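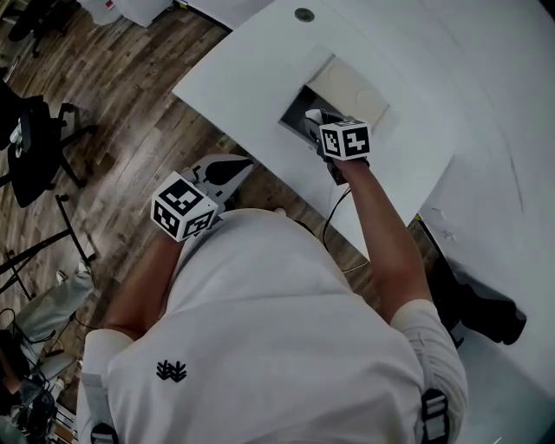 White desk with the recessed opening and the round grommet.

Iltbridge desk and box notes
README, version 3

This folder covers the desks and small boxes in the Pidside office. It holds 3000 short entries in 4 subfolders, one per desk. Each entry lists the furniture, what was on the desktop and whether the lid of the box was up or down.

Layout
desks/ size, color, corner shape, openings
boxes/ material, lid, clasp
room/ floor and chairs
log.txt changes by month

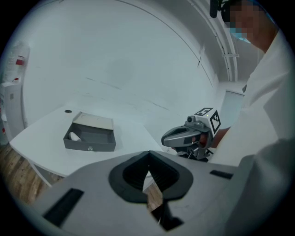

Boxes are entered by their outside color first, then by lid and closure. The contents go in a separate field, so a small white object lying inside a gray box gets its own line. A lid counts as up if it is tilted back, as it is on this one, and the clasp on the front is entered even when the box is open. Osei labels were dropped in July. Use the Gukham names for all new entries.

Known gaps
Chair heights are missing for 2 desks. Grommet sizes were not measured.
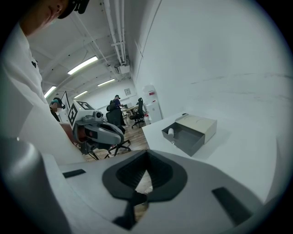
Office side of the room, with black chairs and wooden floor.

Send corrections as a plain text file with the entry number on the first line.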